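Acceptance checklist with comments: Traltalel simulated handling package
Supplier: Sarantis
Reviewed for: Flerkley teaching labs, Lellovton site
Date of review: 15/04/2026
Status: open, see items 4, 7 and 9

Scope. Sarantis wants us to license Traltalel as a safe stand-in for bench time, so students can practice gripper work on a screen before they touch hardware. The quote is 2968 for the first year and 1382 for each year after. The sales sheet calls the package "lab ready." I've read that on a lot of sales sheets, so I went down our usual list as if a real cell were being delivered.

1. Installs on a standard lab machine without admin rights.
PASS. Took longer than promised, but it went in.

2. Emergency stop is visible at all times.
PASS, with a grumble. The stop button stays on screen until you open the settings panel, which covers half of it. Sarantis says a fix is planned for September. I'd like that in the contract.

3. Stop command halts all joints.
PASS. Tried it 10 times at different speeds. All joints halted each time. A simulated arm has no momentum unless somebody programs it in, so I wouldn't read much into this.

4. Grip force is limited and shown to the operator.
FAIL. There's a limit, but the number on screen has no unit. It read 388 during the molecule exercise. Students will copy whatever they see into their reports, and then they'll expect our real gripper to behave the same way.

5. Sample objects suit the course.
PASS. The ball-and-stick molecule is a fair choice. It's an awkward shape, and closing the fingers on one ball leaves the rest of the model sticking out where it can hit something. A cube would have taught them very little.

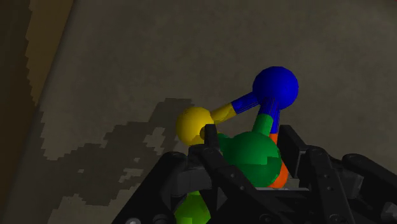 6. Pinch points are marked or explained.
PARTIAL. The manual has one page on pinch points, and the drawing on it shows a different gripper from the one in the software. I asked which was current and got two answers. Inside the program there's no warning of any kind, and you can steer the linkage into places where I would never let a student put a hand.

7. Collisions are detected and reported.
FAIL. Contact with the work surface is reported. Contact between the held object and the gripper's own links is not. I drove a rod straight into a link and the log stayed clean. For a product sold as safety training, this is the item that bothers me most.

8. Display is clear enough to judge clearance.
PARTIAL. Objects in the foreground are fine. Shadows have stair-step edges at the default setting, so they are a poor guide to how far the part sits above the surface. The higher setting was sluggish on our machines. Using a second camera view helps, and that should be on by default.

9. Behavior on a dropped part matches real equipment.
NOT SHOWN. Sarantis says the physics have been "validated." I asked for the test report and was sent the sales sheet again. Leave this open until we have something with measurements in it.

10. User logs can be exported.
PASS. Plain text, readable, time stamps correct.

Comments for the purchasing file

Don't sign for the full year. Ask for a trial on two machines, with payment held until items 4 and 7 are fixed and retested by us, on our machines, using our own list.

Time in Traltalel must not count toward the supervised hours needed to run the real cell. The supplier's brochure suggests that it can. Our site rules say otherwise, and I see nothing in this review that would justify changing them.

If the trial goes ahead, print the real gripper's pinch point sheet and keep it beside each screen.

Retest needed: items 2, 4, 6, 7, 8, 9.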